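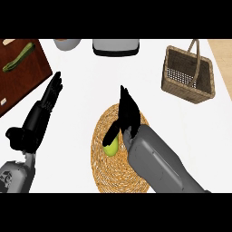
Fig. 1. Simulated kitchen table, right hand closed on the pear over the woven placemat, left hand idle near the cutting board.

Reading time: 2 min

Ticket: Rernden sim, table-clearing task
Opened: 5 May 2019
Component: Masten grasp planner, right hand
Status: open, workaround in place

Summary
Pick of the pear passes the contact check but is scored as a failure in up to 25 percent of runs. Same seed, same start pose, different result. The zucchini pick does not show the problem.

Environment
Rernden kitchen table, two arms, two multi-finger hands. Planner and scoring from the Plovov branch. No hardware involved at this stage.

Steps to reproduce
1. Load the table layout with default object poses.
2. Send the pear pick to the right arm. Leave the left arm in its hold pose.
3. Close the hand and wait for the contact flag.
4. Command the lift and read the score.

Expected: pear leaves the placemat and stays in the hand until the place command.
Result: contact flag is set, lift is commanded, score returns "object not held" on the bad runs.

Log notes
Raised closing force by two steps. No change in the failure rate, but the pear now rolls slightly before the fingers settle. Reverted.

Swapped the pear for a plain sphere of the same mass. No failures. Points to the collision mesh of the pear, or to the thumb. The fingers come down over the top of the fruit and the thumb presses from the right, close to the wrist. With a tapered shape that leaves little under the widest part.

Replaced the placemat with a flat disk. Failures still present, slightly fewer. Placemat friction is a side issue – moved to its own ticket.

Lowered the approach so the fingers reach further down before closing. Four failures in the next batch, all with the pear tilted away from the palm. Better, still not good enough to close.

Workaround
Set the grasp height offset to the low value for the pear only. Do not apply it to the zucchini, the planner then reports a collision with the cutting board.

Comment
The Rajan demo plan lists "clears a kitchen table" as done. It should say "picks selected items in simulation". One fruit on a flat mat is the easy end of this chore, and the bowl and the basket have not been tried as targets at all. Suggest the wording is changed before the October review.

Next
Rebuild the pear mesh at higher resolution. Log thumb force separately from the other fingers. Rerun with both offsets and attach the scores.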